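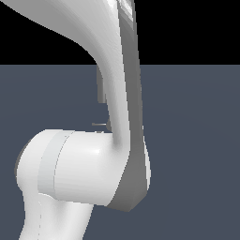 1. 과제 개요

본 보고서는 공용 공작실에서 진행한 팔형 로봇 제작 과제의 경과와 결과를 정리한 것이다. 과제명은 Sullero이며, 설계와 시뮬레이션은 Laine Vasiliauskas가, 기계 제작과 배선은 Juniper Kincaid가 담당하였다. 제작 장소는 Wellside 공용 공작실이고, 작업은 11월에 종료되었다.

과제의 목표는 학생이 구할 수 있는 재료와 공작실의 공용 장비만으로 탁상형 로봇 팔을 제작하고, 제작에 앞서 시뮬레이션 모델로 동작 범위와 간섭 여부를 검토하는 것이었다. 상용 로봇의 성능을 재현하는 것은 목표에 포함하지 않았다. 평가 항목은 반복 위치 정밀도, 시뮬레이션과 실물의 관절각 차이, 연속 구동 시의 안정성으로 정하였다.

2. 시뮬레이션 모델

2.1 모델 구성

시뮬레이션에서는 흰색 외장의 팔 모델을 사용하였다. 상부 링크는 위쪽에서 넓게 벌어진 형상으로 시작하여 아래로 갈수록 좁아지고, 가로로 놓인 원통형 관절 하우징의 윗부분에 이어진다. 하우징 아래로는 하부 링크가 내려간다. 옆면의 회색 면은 상부 링크에서 하우징 끝의 비스듬한 판까지 한 줄로 이어져 보인다. 배경에는 다른 물체를 배치하지 않았다.

이 모델은 외형 검토용과 충돌 검토용의 두 가지로 나누어 관리하였다. 외형 검토용은 곡면을 그대로 유지하였고, 충돌 검토용은 각 링크를 단순한 볼록 형상으로 치환하였다. 초기에는 외형 검토용 메시를 충돌 계산에도 그대로 사용하였으나 계산 시간이 길어 실시간 검토가 어려웠다. 형상을 단순화한 뒤에는 공작실의 공용 컴퓨터에서도 지연 없이 동작을 확인할 수 있었다.

2.2 관절 제한값의 설정

관절 제한값은 케이블의 여유 길이를 먼저 정하고 그에 맞추어 결정하였다. 통상적인 순서와는 반대이지만, 본 과제에서는 이미 확보한 케이블을 사용해야 했다. 팔꿈치에 해당하는 관절에서 케이블이 가장 많이 당겨졌으므로 해당 관절의 굽힘 범위를 다른 관절보다 좁게 설정하였다.

중력 보상 항은 링크별 질량을 측정한 후에 입력하였다. 제작 전 단계에서는 출력 소프트웨어가 제시하는 예상 질량을 사용하였는데, 체결 부품과 베어링의 질량이 빠져 있어 실측값과 차이가 발생하였다. 실물 조립 이후 측정한 가동부 전체의 질량은 1076 g이다.

2.3 좌표계 정의

좌표계의 원점은 받침판 윗면과 첫 번째 회전축이 만나는 점으로 하였다. 초기 모델에서는 원점을 받침판 아랫면에 두었으며, 이 때문에 실물 측정값과 모델의 높이가 받침판 두께만큼 어긋나는 문제가 있었다. 원인을 찾는 데 하루가 소요되었다. 이후 도면, 모델, 제어 코드의 원점을 모두 동일하게 맞추고 각 파일의 첫머리에 원점의 위치를 기재하였다.

3. 제작

3.1 재료 및 부품

링크 외장은 공작실의 적층형 3D 프린터로 출력하였다. 흰색 필라멘트를 사용하였으며, 하중을 받는 보강판은 알루미늄 판재를 절단하여 제작하였다. 베어링과 체결 부품은 Jaunzems에서 구입하였고, 받침판은 공작실에 남아 있던 합판을 재가공하였다. 구동기는 이전 학기의 과제에서 사용한 서보 모터를 점검한 후 다시 사용하였다.

제어 보드는 Ballness 보드를 사용하였다. 이 보드는 서보 출력 단자가 충분하고 관련 수업에서 이미 다룬 적이 있어 별도의 학습 기간이 필요하지 않았다. 다만 전원 입력부의 허용 전류가 낮아 모터 전원은 보드를 거치지 않고 별도의 전원 장치에서 공급하도록 하였다.

3.2 외장 출력

관절 하우징은 한 번에 출력할 경우 내부 지지대를 제거하기 어려워 두 조각으로 나누었다. 첫 출력물은 조립면이 휘어 서로 맞물리지 않았다. 출력 방향을 변경하고 베드 온도를 높인 두 번째 출력물에서는 휨이 줄었으나, 한쪽 나사 구멍이 작게 나와 드릴로 다시 가공하였다. 세 번째 출력물부터 추가 가공 없이 조립이 가능하였다.

상부 링크의 벌어진 부분은 출력 시간이 가장 긴 부품이었다. 공용 프린터의 사용 규칙상 한 번의 예약으로 끝낼 수 없어 이 부품 역시 분할하였다. 접합부는 접착 후 사포로 다듬었으며 도색은 하지 않았다.

3.3 조립 순서

조립은 다음 순서로 진행하였다.

(1) 받침판에 첫 번째 구동기를 고정하고 회전축의 수직도를 확인한다.
(2) 하부 링크를 결합하고 케이블을 링크 내부로 통과시킨다.
(3) 관절 하우징의 안쪽 조각을 고정한 뒤 베어링을 삽입한다.
(4) 구동기의 중립 위치를 전기적으로 맞춘 상태에서 상부 링크를 결합한다.
(5) 하우징의 바깥쪽 조각을 덮고 나사를 대각선 순서로 조인다.
(6) 모든 관절을 손으로 천천히 움직여 걸림이 없는지 확인한다.

첫 조립에서는 (4)의 중립 위치 조정을 생략하였고, 그 결과 전원을 넣었을 때 상부 링크가 예상과 다른 방향으로 움직여 보강판 하나가 휘었다. 해당 보강판은 다시 제작하였다. 이후에는 전원 투입 전에 두 사람이 각각 중립 위치를 확인하고 점검표에 서명하는 절차를 두었다.

3.4 배선

신호선과 모터 전원선은 가능한 한 분리하여 배치하였다. 링크 내부 공간이 좁은 구간에서는 두 선이 나란히 지나가며, 이 구간에서 각도 신호에 잡음이 관찰되었다. 신호선을 꼬임선으로 교체하고 접지점을 하나로 통일한 후 잡음이 줄었다. 케이블 출구에는 고무 부싱을 끼워 피복의 손상을 방지하였다.

본 사이트는 서비스 품질 향상을 위해 쿠키를 사용합니다. 계속 이용하시면 쿠키 사용에 동의하신 것으로 간주됩니다. [동의] [쿠키 설정]

4. 제어 프로그램

제어 프로그램은 목표 관절각을 받아 중간 지점을 생성하고 각 구동기에 순차적으로 전달하는 구조이다. 초기에는 목표각을 한 번에 전달하였으나, 동작의 시작과 끝에서 팔이 크게 흔들렸다. 가속과 감속 구간을 둔 속도 곡선을 적용하여 흔들림을 줄였으며, 최종 설정에서 한 동작은 60개의 중간 지점으로 나뉜다.

비상 정지는 프로그램과 별도로 모터 전원을 직접 차단하는 버튼으로 구현하였다. 전원이 차단되면 팔이 자중으로 내려오므로 시험 중에는 팔 아래에 완충재를 두었다. 이 방식은 안전 측면에서 충분하지 않으며, 개선이 필요한 사항으로 6장에 기재하였다.

5. 시험 및 결과

5.1 반복 위치 시험

팔 끝에 펜을 부착하고 동일한 지점에 반복하여 점을 찍는 방식으로 시험하였다. 시험은 총 338회 실시하였다. 찍힌 점은 대부분 목표 지점에서 2 mm 이내에 분포하였다. 이 범위를 벗어난 점은 주로 시험 후반부에 나타났으며, 구동기의 온도 상승과 관련이 있을 것으로 추정한다. 다만 구동기 내부 온도를 직접 측정하지 못하였으므로 원인으로 확정하지는 않는다.

5.2 시뮬레이션과의 비교

시뮬레이션과 실물의 관절각은 팔을 접은 자세에서 잘 일치하였고, 팔을 뻗은 자세에서는 실물이 아래로 처졌다. 처짐은 링크 자체의 변형보다 관절부의 유격에서 주로 발생한 것으로 판단한다. 링크를 고정하고 관절부만 손으로 흔들었을 때에도 유격이 확인되었다. 시뮬레이션 모델에는 유격이 반영되어 있지 않다.

5.3 연속 구동 시험

연속 구동 시험은 수요일 오후 공작실 개방 시간에 실시하였다. 시험 도중 하우징 나사 하나가 풀려 구동을 중지하였고, 나사 고정제를 도포한 후 처음부터 다시 시험하였다. 재시험에서는 개방 시간이 끝날 때까지 이상 없이 동작하였다.

6. 개선 사항

첫째, 전원 차단 시 팔이 내려오지 않도록 제동 장치 또는 균형 스프링을 추가해야 한다. 스프링은 질량 증가가 작아 우선 검토 대상으로 한다.

둘째, 관절부의 유격을 줄이기 위해 베어링 좌면을 출력물이 아닌 금속 부품으로 교체할 필요가 있다. 이를 위해서는 선반 사용 교육을 먼저 이수해야 한다.

셋째, 시뮬레이션 모델에 실측 유격과 마찰을 반영해야 한다. 관절별 측정 자료는 과제 폴더에 보관되어 있으나 두 번째 관절의 자료는 일부가 누락되어 재측정이 필요하다.

7. 역할 분담 및 자료 보관

모델 작성, 제어 프로그램, 2장과 4장의 집필은 Laine Vasiliauskas가 수행하였다. 외장 출력, 조립, 배선, 3장의 집필은 Juniper Kincaid가 수행하였으며, 5장과 6장은 공동으로 작성하였다. 도면과 출력용 파일, 점검표 사본은 Wellside 공작실의 공용 저장소에 있는 Sullero 폴더에 보관한다. 실물은 받침판에서 분리하여 부품 선반 하단에 두었고, 서보 모터는 다음 학기 과제에서 사용할 수 있도록 반납하였다.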